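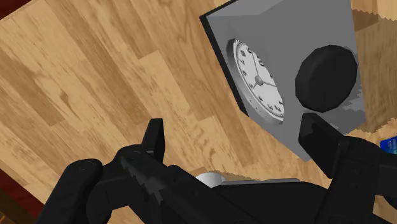 Grey cube clock on light wooden boards.

The Drukulham Line
27 November 2021

The tide station at Drukulham kept two times. One came down the cable from the mainland and the other was kept by the clock in the hut, which was wound on Saturdays and corrected on the first of each month. The keeper logged both. The difference went in the third column.

In May the difference was four seconds. This was within tolerance and she initialled it.

The procedure had been written by the firm of Stolleo, who built the gauge. It ran to 80 pages, most of them about the float and the stilling well. The well was a vertical pipe with a small hole near the bottom, so that the sea could get in but the waves could not. The float rose and fell inside it, a wire ran from the float over a wheel, and the wheel moved a pen. Once a day the keeper climbed down the ladder with a torch, read the staff by eye, and compared her figure with the pen's.

On the morning in question the pen read 19 centimetres high.

She read the staff again. She checked the wire for weed and the wheel for slip, and found neither. She went back up and wrote the two figures side by side. Under remarks she wrote "calm, light wind from south, no cause found".

Page 31 said that a disagreement of more than two centimetres was to be reported to Yilma, where the district office was. She rang. The man in Yilma asked whether she had checked the wire. He asked whether the hole in the well was blocked, and she said that a blocked hole would make the pen late, and it was not late. High water had come when the tables said it would. It had come to the wrong height, and only inside the pipe.

He said he would send someone on the next boat, and that she should keep logging.

She kept logging. The pen fell with the ebb and stayed 19 centimetres above the staff all the way down. At low water she put on the long boots and walked out to the foot of the well, where the hole was clear and a small crab was sitting in it. She moved the crab. The reading did not change.

That evening she took down the old rolls. They were stored in tins by year, and the paper had gone brown at the edges. She was looking for another offset and she found it in roll 689, in the hand of a keeper two before her. It had lasted nine days. His remarks for the first day were "calm, light wind from south, no cause found". For the rest he had written "as before". On the tenth day the pen and the staff agreed again, and under remarks he had put down the price of lamp oil.

She rolled the paper back up and replaced the lid.

The technician came on the fifth day, in the Skumivico, which also carried the mail and two goats for the farm. He changed the wire and zeroed the wheel. He lowered a second float of his own, on a tape, and stood at the top of the well reading it for some time.

"Mine's high too," he said.

He made tea on her stove and signed the visit sheet. Under "fault" he drew a short line, and under "action" he wrote "wire replaced". The boat left at three.

On the tenth day the readings agreed to the millimetre. She climbed back up the ladder, hung the torch on its nail and filled in the row. The third column had moved to five seconds – still within tolerance – and she initialled it. In the remarks column she wrote that the hut door needed a new hinge.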